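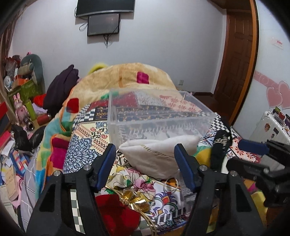

4. Registering a player transfer in Hadatus

Use this section to move a player between two clubs in the same league. You need a club secretary login. Loans are covered in section 5.

4.1 Before you start

Check that the player has no unserved suspension and no unpaid subs at the old club. Either one will block the request.

4.2 Making the request

1. Open Squad, then choose Transfers In.
2. Type the player's surname or registration number and press Find.
3. Select the player. If the same name comes up twice, match the date of birth.
4. Enter the date you want the transfer to start.
5. Attach the signed form. Scans and phone photos are both accepted.
6. Press Send to Club.

The old club has 9 days to reply. If it does not, the request goes to the league registrar. For clubs in the Jirnstead league this is Roksolana Nazarenko.

Note: Players under 16 also need a parent's signature on page 2 of the form.

Caution: Do not field the player until the status reads Confirmed. "Agreed" means only that the old club has said yes.

4.3 Cancelling a request

1. Open Transfers In and select the request.
2. Press Withdraw and pick a reason.

A confirmed transfer cannot be withdrawn. You will need to register a new one in the other direction.

4.4 Squad limit

A club may hold 50 registered players. When the list is full, Send to Club is greyed out. Release a player under Squad, Edit List, then reload the page.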